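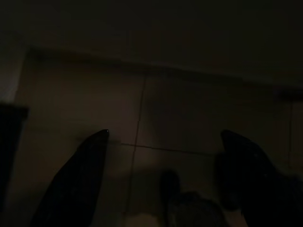
Beige floor tile with thin dark grout, low light.

2 min read

I've been selling Tanner floor tile out of the Farkunbridge shop for 15 years now, and it's still the one I put in my own back hallway. It's a plain, muted beige square – no fake stone swirls, no sparkle – and I love how little it asks of you! Muddy boots, dog hair, whatever (I have two dogs, so believe me), it just doesn't show much between moppings.

People always ask me about grout. I like a thin dark line with this one. Pale grout looks great for a month and then you're on your knees with a toothbrush. Dark also gives you a nice crisp grid in a dim room, and my hallway gets hardly any daylight.

A box is $64 and we keep it in stock all year. Matching edge pieces are a special order from Givbridge, so ask early if you want them. Samples are free, just take one home and look at it in the evening with the lamps on before you decide. I've had folks switch colors after doing that, and I'd much rather swap a sample than a whole floor.

Contact: Meinrad Marti, Farkunbridge | © Tanner Tile | Back to top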